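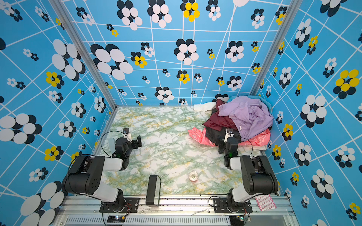
Limik Clothing Reuse, Dralivmont site
Folding room - monthly safety and housekeeping check
Form 2786, May

How to fill in: write OK, ATTENTION or NOT CHECKED next to each line, and put a comment under it if there is something to say. A line without a mark is counted as not checked. Please do not write "same as last month", write the comment again.

ROOM AND ACCESS

Door opens fully and stays open with the hook - OK

Way from the door to the table is free, no bags on the floor - ATTENTION
Comment: Two bags from the morning delivery were standing behind the door. They were moved to the shelves in the corridor during the check. The same was found in the last check, so I would like a line of tape on the floor that shows where bags may stand.

Emergency exit sign is lit - OK

Fire extinguisher in its place, tag is in date - OK
Comment: The tag is difficult to read in the corner where it hangs. I had to use a flashlight.

Floor is dry and not slippery - OK
Comment: Small amount of lint along the wall under the window. Not dangerous but it should be swept.

Lighting over the table is enough to see stains - OK

TABLE

Top is clean and has no sharp places - OK
Comment: I passed my hand slowly over the whole surface and along the edges. The pattern is white marble with pale green and yellowish lines, and on such a pattern a yellow stain is hard to notice by eye. Whoever cleans the table should wipe all of it, also where it looks clean already. I used a white cloth and looked at the cloth afterwards.

Table stands firm when pushed from the side - OK

No food or drinks on the table - OK

Pins, needles and staples removed from the surface - ATTENTION
Comment: One safety pin was found near the front, lying flat. It was put in the pin box. The pin box has no lid at this moment. A jar with a screw lid would be enough, it does not need to be a special one.

WALL PANELS AND POSTS

Panels are fixed and do not move when touched - OK
Comment: Checked all three sides, left, back and right. The back one makes a small noise when it is pressed in the middle but it does not come out.

Printed surface is not peeling - OK
Comment: The blue print with the flowers was checked closely near the corners, where peeling usually starts. The white lines on it are wavy because the print is made this way. I mention it since in the last report somebody marked the panels as bent. They are not bent, I put a ruler against them.

Aluminum posts in the corners have no sharp ends - OK
Comment: It would still be good to add soft caps, if Eynon has them in the next order.

Nothing hangs from the posts - OK

CLOTHES ON THE TABLE

Clothes are kept in one place and not spread over the whole top - OK
Comment: The pile was in the back right corner. The rest of the top was left for folding, as it is asked in the room rules.

Pile is not too high and can not slide down - OK

Dark and light clothes are kept apart - ATTENTION
Comment: Black and dark maroon pieces were in the same heap with a pink one that has a white print, and with something white at the back. For folding only, this makes no harm. But if the heap goes back to washing as it is, the dark color may go to the light ones. We had this trouble already with a load that was sent to Plirnaren and came back gray. Please separate before the basket is taken away.

Labels and tags are easy to find - ATTENTION
Comment: On the purple piece on top of the pile a small white tag can be seen without moving anything. On the others I had to turn the cloth to look for it. When there is time, please place pieces with the tag up, the person who folds next will be thankful.

Pockets are emptied before the clothes come to the table - NOT CHECKED
Comment: I arrived when the pile was already there and did not want to mix it more. To be checked next time at the delivery, before the bags are opened.

Damp pieces are taken out - OK
Comment: Felt by hand, top and bottom of the pile. There is a light teal piece behind the purple one which felt cool, but it was dry.

Clothes left on the table at closing time - ATTENTION
Comment: The rule says that the table is empty at closing. According to the evening sheet, it was not empty on 3 evenings this month. Crumpled clothes which lie the whole night must be ironed again, and this costs the morning group almost 40 minutes. If there is no time to fold, put the pieces flat into the basket and leave a note.

CABLES AND SOCKETS

Sockets by the wall have covers - OK

No cable crosses the way where people walk - OK

Iron is unplugged and stands on its heel - OK
Comment: The iron itself is in good condition. The cover of the ironing board has a burned place near the narrow end, it is old and was written down before. Replace when possible.

CLEANING SUPPLIES

Spray bottles have a label with the name of the liquid - ATTENTION
Comment: One bottle has only the word "blue" on it. I asked, and was told it is glass cleaner, but I could not be sure by the smell. It was taken out of the room.

Cloths for cleaning are stored apart from the clothes for folding - OK
Comment: Please keep it like this. A cleaning cloth was once folded, packed and sent out with the baby clothes.

Gloves available in small and large - OK
Comment: Only 2 pairs are left of the small size.

TO DO BEFORE THE NEXT CHECK

Tape line on the floor for bags, behind the door.
Jar with lid for pins.
Separate the dark clothes from the light ones before washing.
Ask Eynon about the soft caps for the posts.
New cover for the ironing board.
New label for the glass cleaner, or throw it away.
Order small gloves.

General comment: The room is in better order than in the winter. The points marked ATTENTION are small, and most of them can be done in one afternoon. A copy of this form hangs inside the door of the supply cupboard, please sign it on the back when you have read it.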